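The Demo Will See You Now

Jan 18, 2020

I have been to enough open days to know where the coffee is. At Turier it is by the loading door, next to a rack of lanyards, and you have to walk past the gift bags to get to it. The bags had a pen and a folded card that said "Ask us about your kitchen." I did ask. I was told to wait for the session.

The session was the reason 300 people had signed up. Turier sells arms to small food businesses, or wants to, and the new software, called Courtois, is supposed to let an arm clear and set a table without being taught every move. The real arm, the one they call Iron, did 2 runs in the front hall. It picked up a cup, put it in a bin, and got a round of applause that I thought was generous for a cup.

Then we moved to the back room for the longer part, and the longer part was all on a screen. Courtois learns in simulation first. The presenter said the arm had been through 500 practice tables before it touched a real one, and he said it the way a baker tells you the bread is made here.

I have nothing against simulation. Pilots train that way and I still get on planes. What bothered me was how fast the word "table" stopped meaning anything you could spill soup on. On the screen, a white-and-black arm bent over a white table with a painted bowl, a white octagonal plate and a blue tray, and it was holding something long and tan by the tray, pointed down. At the back sat a brown lump that I took for an old shoe. My neighbor was sure it was bark.

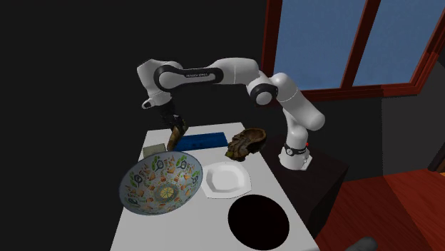

A woman in the row behind me, who had kept quiet all morning, said that she ran a lunch counter and would like to know what happens when the plate is greasy. She said it again, louder, when the presenter began talking about variety. He told her grease was on the list for May.

Fair enough, everything has to be on a list. But I wrote that answer down, since it was the most useful thing said all day. The pitch is that a computer can invent more tables than any trainer could lay out, with odd dishes and odd clutter, and the arm will be ready for mine. Maybe so. My tables have crumbs, a wet ring under every glass, and a kid's elbow coming in from the left. None of that was in the talk. I also noticed that the arm in the front hall got one cup and a bin, while the one on the screen got the full spread. If the second prepares you for the first, I would have liked to see them swapped.

There was a contest at the end called Madness, where visitors piled things in front of Iron and tried to confuse it. I had hopes for this. But the things came out of a box that Turier had packed, and forks were not allowed - a safety rule, we were told. I handed over a napkin. It was politely handed back.

The price sheet, by the way, was in the gift bag, under the pen. It lists the arm, the base and the yearly fee for Courtois. It does not list what a dropped plate costs, or who sweeps it up. I plan to go back in May and sit behind the woman with the lunch counter.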